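The sales video for the Rekiveck cell lasts 40 seconds, and in it a pair of robot arms tidies away a heap of towels without a hitch. I asked Fionnuala Costello how long it takes to get the thing ready to do that. She laughed and told me to come back after lunch.

Costello looks after the cell at Nolten, where it is being tried out on sorting cloths into trays. Her sister Bláthnaid, a fitter by training, does the mechanical side. Between them they have kept a log since the trial began, and by August it had reached 1386 entries. I was allowed to read it. Very little of it concerns towels.

Most of it concerns cables. The arms are bolted to a metal frame that runs along the edges of the table, and every joint has wiring strapped along it. Strap it too tightly and the wrist pulls up short. Leave too much slack and a loop catches on the frame rail, which accounts for 40 entries on its own, some of them rather bad-tempered.

Then there is the zeroing. Each morning both arms are sent to a known position and checked against a steel pin, and if one is out by more than the allowed amount the whole routine is done again. Rekiveck's handbook calls this a five-minute job. The log has it nearer half an hour, and that is with someone who knows the machine.

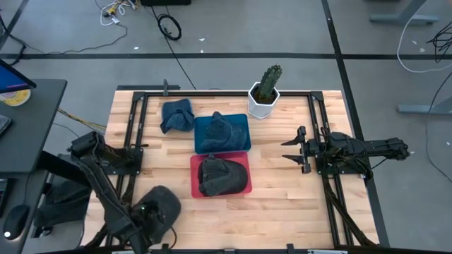
The Rekiveck cell at Nolten, with two trays of cloths on the table and an arm on either side.

Cloth is a miserable thing to give a robot. A box has corners. A towel has a different shape every time it is dropped, and dark ones on a dark background are worse. Bláthnaid has swapped the gripper fingers twice, first for a softer set that wore smooth and then back to the narrow pointed pair, which pick up an edge well enough but need checking for play. She does that by hand, with a feeler gauge and a torch.

"The software people say it learns," she told me. "It doesn't learn to tighten its own screws."

Rafferty, the firm that sold Nolten the service contract, promises 2000 hours between major inspections. I'd like to see the sums behind that. Fionnuala opens up the left shoulder well before then, and on the last occasion she found a connector that had worked halfway out. Would it have lasted? Perhaps. She wasn't prepared to find out – and the contract doesn't pay for the lost day if she's wrong.

None of this makes the cell a bad machine. When it is set up properly it is patient and fairly gentle, and Nolten's managers seem pleased enough to be talking about a second one. But the price they quote me leaves out two skilled people, and the Trustow study they like to wave about does the same.

The last entry I read was number 1386, in Bláthnaid's handwriting. "Left wrist cable re-tied. Again."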